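Accueil | Le club | Tutoriels | Calendrier | Contact

Ce site utilise des cookies pour mesurer son audience. Accepter – Refuser

Saisir un objet mou avec le bras : le tutoriel du club Troststead

Bonjour à toutes et à tous ! Vous avez été plusieurs, depuis la rencontre de mars, à me demander comment on prépare l'exercice « objets mous », alors je prends le temps de tout reprendre depuis le début.

1. Vérifier le bras

Avant de lancer quoi que ce soit, regardez les câbles : ils doivent garder du mou, sans quoi le poignet tirera dessus dès la première rotation. Sur notre bras, l'anneau lumineux du poignet doit être vert.

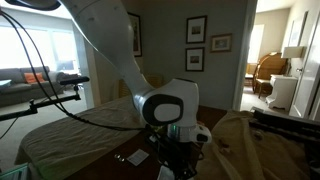

2. Régler la pince

Ouvrez Ikton, chargez le profil « Clodow » et baissez la vitesse à 125. Descendez tout doucement – un mouchoir ne résiste pas, et la pince ne sentira presque rien au contact.
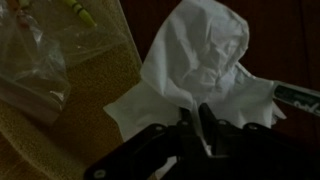 Pour la notation, Vilém Hrubý a proposé quatre essais par équipe, et je trouve ça très bien (les plus jeunes s'impatientent vite, on les comprend !). Une prise est validée quand le papier est rassemblé à la base entre les deux doigts, même si le haut reste tout chiffonné. Notez chaque essai dans le cahier avant de passer au suivant.

Inscrivez-vous à notre lettre d'information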